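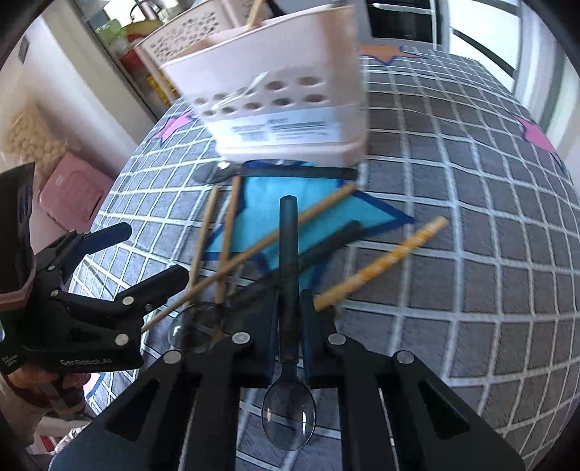
How to Sort Chopsticks and Spoons

Chopsticks work in pairs. One stick stays still in your hand and the other one moves, so the two together can pinch a noodle or a piece of carrot. If one stick is much longer or thicker than the other, the tips do not meet well and the food drops. Sorting is the job of finding the two sticks that belong together. On this tablecloth, plain wooden chopsticks lie near a yellow one with speckles and two dark slate-blue ones that light can pass through. The blue ones are easy to match because of their color. The plain ones take more looking.

What to look at first

Start with color. Put all the sticks of one color side by side. Then look at the pattern. A speckled stick goes with another speckled stick, even if a plain one is the same length.

Next, check the length. Hold two sticks upright with the thick ends on the table. The tips should be at the same height. If one tip is higher, try a different stick.

Last, look at the shape. Some chopsticks are round all the way down. Some are square at the top and round at the tip. Roll each one between your fingers and you will feel the corners.

What if one is left over?

This happens in most kitchens. A stick may be at the bottom of the sink, behind the drawer or still in a lunch bag. Keep the single stick in the holder for a while in case the other one comes back. A single chopstick is still good for stirring a drink or making holes in soil for seeds. Ask a grown-up before you take one outside.

Why are spoons different?

A spoon does its work alone, so it does not need a partner. The round part is called the bowl, and the long part is the handle. The bowl holds soup, rice or sauce. You can sort spoons by size, with big ones for serving and small ones for eating.

Clear plastic spoons can be hard to see, mostly on a cloth with a bright pattern. Feel for them with a flat hand before you say the job is done.

Putting them away

A utensil caddy is a small tub that holds spoons and chopsticks upright. Many have holes in the sides. The holes let air in and let water out, so things dry faster after washing. Wet wood that stays wet can get moldy — dry wooden chopsticks well before they go into a closed drawer.

Put chopsticks in with the thick ends down. Put spoons in with the handles down if the caddy is on a shelf, so the bowls do not get stuck together at the bottom. Wash your hands first, and hold each spoon by the handle.

Try it at home

Ask if you may empty the chopstick holder onto a clean table. Mix up the sticks, close your eyes and pick 2. Can you tell by touch if they match? Open your eyes and check. When every stick has been tried, put the pairs back one at a time.

Words to know

Pair: two things that go together.
Caddy: a small container for keeping things in order.
Speckled: covered with tiny spots.

Updated 5/13/20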